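The teaching bay at Trindport is on an upper floor, under blue ceiling beams and long white lights. Robots are taught small manual tasks there by remote control. The operator moves, the arm and hand follow, and each attempt is saved as one demonstration: joint angles, fingertip forces and the camera views.

Jae-in Do, who runs the program for Floketgate, wants 700 demonstrations of a task before any training begins. Bad attempts are kept but tagged.
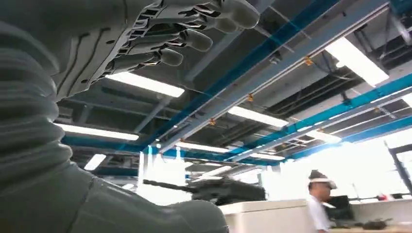

Delay is the main complaint. At 100 milliseconds an operator barely notices it. Beyond that, people overshoot, correct, and overshoot again, and the correction goes into the data along with everything else. The control software, Dinamitz, drops any run in which the delay passes the limit more than 2 times.

Soon-im Heo trains the operators. Her first lesson is to slow down near contact, particularly with cardboard. A box flap gives way under a finger and springs back, and the force readings are noisy. She has new operators practice the approach alone before they are allowed to close the hand.

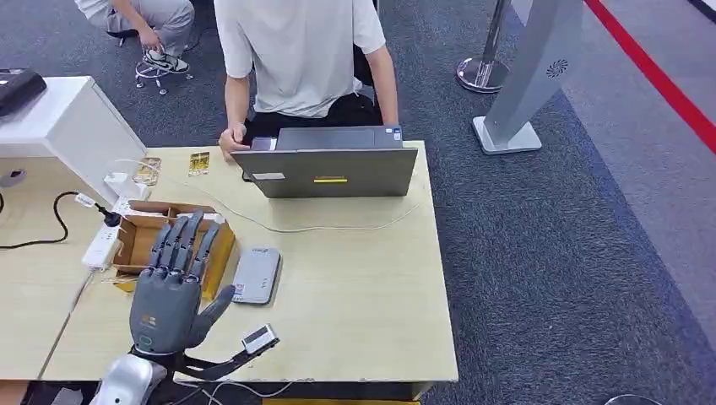 Why not guide the arm by hand?

Hand guiding works well for a simple gripper and a short path. A hand with five fingers has too many joints to push into place at once, and the person guiding it blocks the cameras.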